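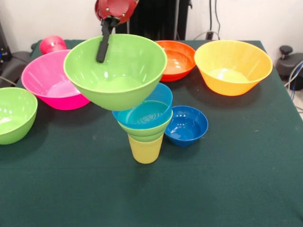 Search this site Search Clear

The art of the stack

Teaching a robot to pile up crockery sounds like a job for a wet afternoon. At Werkura, it has become one of the most absorbing experiments in the building

By Domenica Hollenstein
June

It is shortly after four in the afternoon and Xiomara Obi is holding her breath over a bowl. She does this a lot, she says, and so does everyone else who stands at this table for longer than a minute. A black finger is hooked over the rim of a big lime-green bowl, the bowl is tipping very slightly, and underneath it sits a smaller turquoise one, balanced on a cup, balanced on a pale yellow tumbler. You find yourself leaning with it.

"Don't help," Obi tells me. I had not noticed I was doing it.

The project is called Elter, and its subject is one that most of us stopped thinking about at the age of three: how to put one thing on top of another when the things are all different sizes. Stacking cubes is old news in robotics. A cube has flat sides, it goes where you put it, and if you are a little off it mostly forgives you. Bowls and cups are another matter. They are round, they are shiny, they slide about inside one another, and a large one can hide everything you need to see at the very moment you need to see it.

That last point is what drew Obi in. She came to Werkura to work on machine vision and had expected to spend her time on better cameras and cleverer ways of handling glare. Glossy plastic under ceiling lights is a horrible thing to look at if you are a computer: every bowl has a bright white splash in the bottom of it that moves whenever the bowl moves. Then she watched a colleague, Jonas Widmer, empty a dishwasher.

"He wasn't looking," she says. "He was talking to me the whole time, and he was putting bowls into bowls, and each one sort of found its place. He'd lower it, it would touch, he'd let it settle. I thought, well, why are we trying to see our way through this?"

What came out of that conversation is a method the team calls settling, and it is lovely to learn about because you can try it at your own kitchen table. The usual approach asks a robot to work out exactly where the target is, plan a path to the middle of it and let go at the right height. Settling asks for much less. The robot makes a fair guess at where the lower bowl is before the upper one gets in the way. Then it comes down slowly and waits for the first touch. A touch on one side says something about where the centre must be, so it shifts a little, eases down and feels again. The bowl does a good part of the work itself, as its sloping wall slides against the rim beneath.

Widmer, who wrote most of the code that handles those small shifts, is quick to point out that people have been using touch in this way for years to push pegs into holes. The new part is the learning. Elter was never given the shapes of the vessels. It was given a table, a mixed lot of cups and bowls, and a great many chances to get it wrong.

There have been 1449 recorded attempts so far, and I could happily have watched all of them. In the early ones the arm is hopeless. It lets go too soon and a cup skates off across the cloth. It presses too hard and a perfectly good tower folds up sideways. In one that the team plays for every visitor, it lowers a bowl with enormous care on to bare tablecloth, well clear of the stack, and stops as though waiting for applause.

Then, after the first 200, something changes. The arm begins to pause. It touches, hangs there, and moves off in a slightly different direction. Widmer remembers going to fetch the others when he first spotted it. Nothing in the program says "pause"; there is only a reward for a stack still standing when the finger comes away, and a small penalty for force. Hesitating was the robot's own discovery.

Mathias Kuster, who leads the group, is the cautious one. He has the calm manner of a man who has seen a lot of demonstrations, and he would like it known that a stack of bowls is a stack of bowls. "We have learned something about contact," he says. "I would be careful about saying more than this." He then talks for 25 minutes about contact, drawing rims and arrows on the back of a delivery note, and is by some distance the most excited person I speak to all day.

His interest is in why the method carries over. The team trained it on one set of vessels, then swapped in others the arm had never handled. They expected it to fall apart. It got slower, certainly, and clumsier with narrow cups, but it kept going, and the pauses grew longer when the object was strange. Kuster's view is that the robot has learned how to ask a question with its finger, and that the question stays much the same whatever is in the way. He has an 11-page note arguing this, which has been through the group twice and come back each time covered in pencil.

Not everyone agrees with him. Florian Kälin, who joined from the Tanner workshop and looks after the hardware, thinks the cloth deserves more of the credit. The table is covered in dark green fabric, and fabric gives. A tumbler that is nudged on cloth tends to stay put, where on a bare worktop it might scoot away before the arm has finished feeling for it. He wants the whole series run again on something hard and slippery. Obi is keen too. Kuster sighs and says yes, they had better.

There are plainer difficulties. Order is one. If you want a tower to stand, it matters which vessel goes where, and at present a person decides that before each run. Elter knows how to place the next bowl beautifully and has no opinion at all on whether it ought to be the next bowl. An early attempt to have it choose for itself produced some very brave arrangements with the widest things on the top, and a certain amount of crawling under the table afterwards.

Speed is another. A single careful placement can take long enough for you to lose the thread of what you were saying. The next stage of the work will be shared with a second group at Zovidbridge, who have an arm that reacts more quickly and, Kälin says with some envy, a much nicer finger. Both teams will use the same vessels so that the results can be compared properly, and there has already been a long exchange of messages about exactly which shade counts as orange.

I ask what it is all for, and get different answers. Kälin talks about canteens and hospital kitchens, where a great deal of lifting and nesting is done by tired people at the end of a shift. Widmer would like to try laboratory glassware. Obi is happy to go on with bowls for a while. She likes it that a child can walk in, look at the table and know at once what the robot is trying to do, and whether it has managed it.

She resets the vessels for another run, picks up the pink cup, thinks about it and puts it back. Widmer is at the keyboard. The finger starts to come down, and we all lean in again.

Letters about this article: write to the features desk | Copyright Domenica Hollenstein, all rights reserved | Back to top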